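手持夹爪入户采集，操作规范到底该写多细？

版块：机器人与自动化 / 规范与流程
发布于 2023-08-24

Junpei Wada

我在一个小组里管数据采集，任务是家庭桌面整理：人手拿着夹爪，把桌上的小东西一件件收进盒子里。设备没什么好说的，该开就开，该合就合。麻烦的是规范。

我们现在用的那份叫“Vindix 入户采集守则”，28页，是前任留下来的。前任显然是个认真的人，认真到专门用一节规定了采集员进门之后先迈哪只脚（理由是鞋套）。可是真正天天吵架的几件事，守则里要么没有，要么一句“视情况而定”带过去：

一是背景。有人坚持开工前把桌子周围收拾干净，衣服、包、纸箱统统搬走；有人说收拾完那就成样板间了。两边都引用守则的同一段话，而且都觉得那段话支持自己。

二是起始姿态。夹爪从哪儿开始、张多大，现在全看心情。质检的同事说，光看开头就能认出是谁采的，这听着像夸奖，可她说的时候没有笑。

三是失败的片段。没夹住、夹歪了、掉地上了，删还是留？有人删得特别干净，交上来的数据成功率漂亮得我不敢给别人看。

四是隐私。人家家里的快递标签、收据、药盒，到底要遮到什么程度？

上面让我把28页压成一页。我试着写了一版，写出来17条，字号调到要用放大镜。想问问有实际做过的人，哪些非写不可，哪些可以放心扔掉。不要给我发标准编号，标准我会查，我想知道的是你们现场真正在执行的东西。

浏览者补充（Asuka Hayashi）：同问第三条。我们这边“失败”两个字都没有定义，有人夹了三次才夹上来也算成功，有人碰歪了旁边的东西就自己判自己死刑。

Hatsue Takagi
已被提问者采纳

我在 Altville 那边带过一个规模不大的采集组，写过规范，也推翻过自己写的规范。按你的顺序说。

先说压成一页这件事。一页可以，但那一页只给现场的人看，只放他手上拿着夹爪的时候用得着的东西。合同、保险、鞋套、迈哪只脚，放到另一份文件里，出发之前读。我们当时的混乱有一大半来自把这两份东西装订在一起，采集员翻到第三页就开始凭记忆办事了。他们的记忆都很好，只是各记各的。

背景。我们的写法是：只动任务区，任务区以外一律不动。任务区就是桌面加上夹爪会扫过的那一圈。挡路的、会绊人的、会钩住连杆的，挪开；仅仅是不好看的，不挪。衣架上挂着衣服就让它挂着。采集员最容易犯的毛病是替住户难为情，随手就把人家的椅子摆正了，顺手还叠了条毯子。规范里要明说：不许叠毯子。我们真写了这一句，被上级批注“是否多余”，两周之后批注撤掉了。

同一个任务区里，每一段开始之前要重新摆放物品，摆法不能由采集员自己想。人自己想出来的“随便摆”非常有规律，大的在后，小的在前，能站着的都给它站着，像拍全家福。我们给了一叠卡片，抽到什么按什么摆，允许倒着、压着、叠着。软的东西一定要有被压住一半的情况，毛绒玩具和软包装互相压着最考验人，偏偏大家最爱把它们分开放。

起始姿态。写死。夹爪全开，正对桌子，两个指尖都要看得见，停一拍再动。结束也一样，松开，退回来，停一拍。这“一拍”请用秒写，不要用“片刻”，我见过长达一首歌的片刻。开工前先空手开合2次，看看开度读数有没有回到原位，没回就重新校准，不要“先采着看看”。“先采着看看”这句话浪费掉的下午，我一个人就攒了不少。

失败。全部保留，现场不许删。采集员手上只给三个标记：完成、完成但有重试、未完成。碰到了别的东西，在备注里写一笔，不影响前三个标记。至于这些片段拿不拿去训练，那是后面的人决定的事，后面的人有椅子坐，有咖啡喝，判断力比蹲在桌边的人好一点。每凑满100段，抽一批出来由没参与采集的人复核标记，两边对不上的地方拿回来改定义，不要拿回来骂人。骂过一次之后，“未完成”就会从你的数据里绝迹，你会得到一批非常完美、非常没用的东西。

隐私。见下面 Kazue 的回答，她比我懂，也比我啰嗦。

Judit Hegedűs

二十多条规矩能解决的问题，一个好的采集员都不用规矩。多花点钱招人。

（回复 Judit Hegedűs）Junpei Wada：好的采集员上个月走了，去写规范了。

（回复 Junpei Wada）Judit Hegedűs：那就是你？节哀。

Kazue Sugiyama

补隐私这一块，顺便反对 Hatsue 的一个细节。

我们给 Vilberg 做过一轮规范审查（我负责挑刺，这工作很适合我）。当时他们的隐私条款写得很庄严，“应采取一切合理措施保护住户信息”，现场的执行方式是采集员眯着眼睛看一看，觉得看不清就算保护了。看不清这件事，人眼说了不算。今天看不清的小字，换个角度、离近一点就清楚了，而夹爪干的恰恰就是离近一点。

所以我们改成了按物品分三类处理，现场照着做，不用动脑子：

带姓名、地址、电话、病历号的，离开房间，不是翻过去，不是压在杂志底下，是离开房间。夹爪会翻杂志的。

商品本身的标签和条码，留着。盒子上没有标签反而少见，把标签全撕掉，你等于告诉模型世界上的盒子都是光的。前提是确认过那是商品标签，没有另外贴着快递面单。盒子六个面都要看，里面的底也看一眼，有人专门把字印在那里。

拿不准的，问住户；住户也拿不准，拿走。

背景里的东西同样适用。大家盯着桌子的时候容易忘记后面还有墙、有门、有挂着的袋子、有行李箱。行李箱上的吊牌请走过去看，走过去，不要远远地说一句“应该是品牌牌子”。

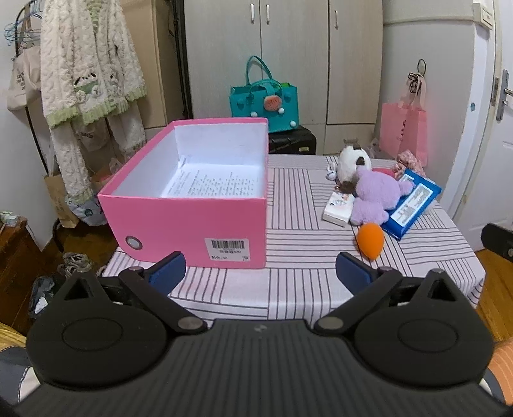

说到反对的细节：Hatsue 讲“任务区以外一律不动”，我建议加一条例外，桌布。桌布垂下来的那一截，夹爪从近侧进来的时候很容易带到，一带就是整桌东西一起走。我的写法是，桌布可以留，图案也不用管，花的条的都行，但是开工前要把近侧的垂边用手捋一遍，确认不会钩进连杆；进场时夹爪下沿要高过桌沿再往前送。有人会建议用夹子把桌布夹死，我不赞成，夹死之后采出来的布从来不动，跟铺了块瓷砖没两样。中间的办法是在远侧固定，近侧放开，带歪了就记备注，重新摆，重新来。

还有一条你那17条里八成没有：采集员自己的衣服。袖口、衣摆、围巾，能收的收好，不要晃到指尖前面去。我们审查的时候看过一整批，主角是一根抽绳。规范里写“着装得体”没有用，每个人都觉得自己得体，要写“袖口收紧，无垂绳”。

另外关于盒子。收纳类任务要写明从哪一刻算放进去了。我见过的定义包括：碰到盒子算、越过盒沿算、松手算、松手以后不弹出来算。弹出来这一项请务必考虑，海绵之类的东西很有主见。我们最后采用的是“松开后完全落在盒沿以内，夹爪撤离时未被带出”。啰嗦，但是吵架的人少了。

最后是版本。每改一次，一页纸的右上角改版本号，旧的当场收走。不收走的下场是，我在 Nagano 的一个点上见过三个人照着三个版本干活，其中一个版本是手抄的，抄的人还顺便润色了一下。

以下为评论

Junpei Wada：谢谢两位，采纳了 Hatsue 的，Kazue 的我打印出来了。“离开房间”那条今天就加上。还有一个小问题，住户家里有猫怎么办？

Kazue Sugiyama：猫归第一类。

Hatsue Takagi：我们试过把猫请走，猫不认可任务区的划分。现在的做法是约时间的时候先问，有猫的话请住户把它关在别的房间，它要是还是上了桌，标“未完成”，备注写猫。

Asuka Hayashi：那“完成但有重试”，重试几次算上限？我们有人能试到电池没电。

Hatsue Takagi：同一件东西连续三次没起来就松开退回，标未完成，换下一段。三次这个数没有什么道理，是大家能忍的极限，你们可以自己商量一个，定了就写上去。

Junpei Wada：更新一下，目前压到一页半。半页是鞋套，法务不让删。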